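Clenia Puts Its Own Trays to the Test and Publishes the Parts It Would Have Liked to Leave Out

Small-goods maker says a shallow tray will tidy a table, within limits, and asks buyers to doubt the rest

November

Clenia, which makes shallow trays and liners for desks, workbenches and craft tables, today released the results of a home and workshop trial of its square tray. The company says the results are mixed and that it would prefer customers read them before ordering.

The trial put trays on tables in 122 households and small workshops for 4 weeks. Each received a square tray with a removable liner, a bag of small loose items to add to whatever was already lying around, and no instructions beyond "use it or don't." Clenia collected written notes at the end. The notes were longer than expected and a good deal less polite.

"Our industry has been telling people for years that a tray will change how they live," said Tatsuya Takeda, head of product at Clenia. "I have sold trays for a long time and my own desk is a mess. We wanted to know what a tray does when you take the slogan off it."

What the trial found

Trays were used. In most homes the tray was still on the table when the trial ended, and in most of those it held something. Testers liked the raised rim, which kept beads, dice, game cubes and other small pieces from rolling to the floor. Several who build models or sort parts for a hobby said a dark liner made bright pieces easier to find, and that they had stopped sweeping the tabletop with the side of a hand to look for the last one.

That is the good news, and Clenia does not want to stretch it. The trial had no comparison group. A cereal bowl has a rim too, and some testers pointed this out.

Other findings were less welcome. Many testers reported that the tray filled up in the first week and was not emptied again. One wrote that she now had "a messy table with a square on it." Another asked why he should pay for a border around his clutter. Glossy walls showed fingerprints. Liners shifted when the tray was picked up by one corner, and a few testers threw them away.

The company also looked for any sign that people with a tray spent less time cleaning. It found none it would be willing to print on a box.

What changes, and what does not

Clenia will make a small number of changes. The liner will be cut slightly larger so that it sits tight against the walls. The words "clutter-free" will come off the packaging. So will "system," a word the company now admits it was using for one tray.

The tray will stay shallow. Some testers asked for higher walls so that it would hold more, and Clenia considered this before deciding against it. A deep tray is a bin, in the company's view, and things at the bottom of a bin are gone until the next move. With a low rim, fingers can reach a small piece and lift it straight out, and whatever is inside can be seen from a standing position.

Colors will also stay as they are. Testers argued about them at length and came to no agreement.

"Somebody will ask whether blue helps you concentrate," Takeda said. "I have read that claim in catalogs. I have never seen anything behind it. Pick a color you can spot on your table."

Advice for people who already own a tray

Based on the notes, Clenia offers the following, with the warning that it worked for some testers and was ignored by others.

Give the tray one job. Trays that held only game pieces, or only screws, were still useful at the end. Trays that held keys, coins, receipts and a screwdriver were not.

Choose a liner that contrasts with what goes in it. Bright green pieces stand out on black. Black screws do not.

Leave bare table around it. Testers who pushed the tray against a lamp, a monitor and a stack of mail soon had things piled on top of it.

Do not buy a second one to fix the first.

Reaction from retailers

Grodar, which carries the tray in its home and office aisles, was shown the findings ahead of release and has ordered 4,000 trays with the new liner. The retailer asked whether the line about the second tray could be removed. Clenia declined.

Zodadness, a tabletop game shop, will set out 300 trays on its play tables and has agreed to report back on how many are still being used for game pieces and how many have turned into snack dishes. Clenia will publish those figures whichever way they fall.

A third partner, Boutros, withdrew from the launch after reading the notes. The company thanks Boutros for its time.

Availability

The square tray with the larger liner ships later this season through Grodar and directly from Clenia. Owners of the earlier tray can request a replacement liner at no charge. Anyone who took part in the trial may keep the tray, including the tester who mailed his back with a letter. It has been returned to him.

The full set of tester notes, with names removed and spelling left alone, is available on request from the Clenia press office.

About Clenia

Clenia makes trays, liners and small containers for the tops of tables. It does not make organizers, and it has no plans to offer a course on tidying.

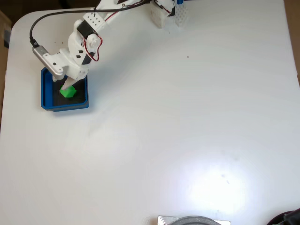
A square blue tray with a black liner, holding one green cube, on a white tabletop.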